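Routing Stunix through the Paiva patchbay

Mon 12 February
Rakiya Oyelaran

Stunix is a command-line sampler and has no mixer of its own. To get more than a stereo pair out of it, its outputs have to be connected by hand or by a patchbay. This page covers the second method, using Paiva, with Cletau as the recording end. It assumes that all three are installed and that your audio server starts without errors.

Before you start

Set the server to a buffer of 280 frames if your card accepts odd sizes. Otherwise use the next size up that it does accept. Stunix reads the buffer size once, at launch, so any later change means restarting it. Close anything else that holds the sound card open, including browser tabs with paused video.
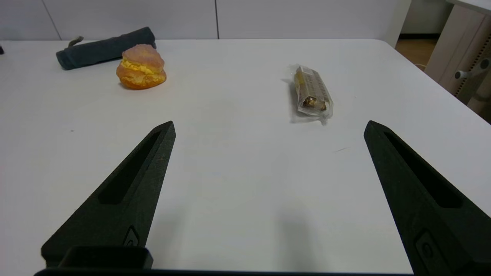
Port names matter more than port order. Stunix registers its outputs under the name of the loaded kit, and Paiva matches on the full name, spaces included. If you rename a kit, the saved connections for the old name stay in the session file but are ignored. Keep kit names short and in lower case.

Steps

1. Start the server, then Paiva. The port list should show only the system inputs and outputs.

2. Launch Stunix with the multi-output option and the path to your kit:

stunix --multi --kit ~/kits/dry

The new ports appear in Paiva within a second or two.

3. In Paiva, drag each Stunix output to a Cletau input. Mono outputs may share an input – the signals are summed without any gain change, so watch the meter.

4. Set the MIDI filter. Choose controller 71 as the source and map it to the kit's filter cutoff. Leave the curve at linear for now.

5. Save the session. Paiva writes a plain text file, which can be edited later in any editor.
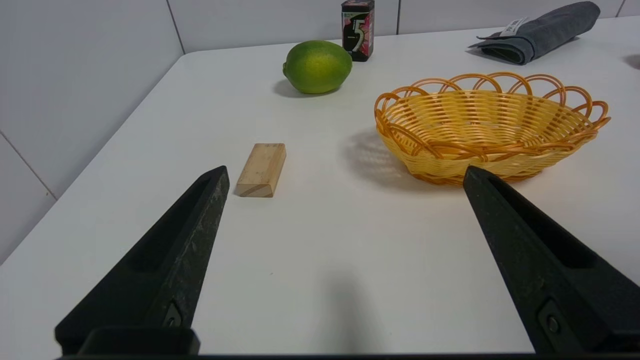
6. Quit Stunix and start it again with the same command. The connections should return without further input. If they do not, compare the kit name in the session file with the one in the port list.

If there is no sound

Check the voice limit first. The default is 248, and a kit that asks for more will load silently and play nothing. Raise it with --voices, or thin out the kit.

Stunix also refuses MIDI sent on port 1550 when the Stukier bridge is running, as both listen there. Move the bridge to another port in its settings and restart it.

Contact: Rakiya Oyelaran | © Stukier docs | Back to top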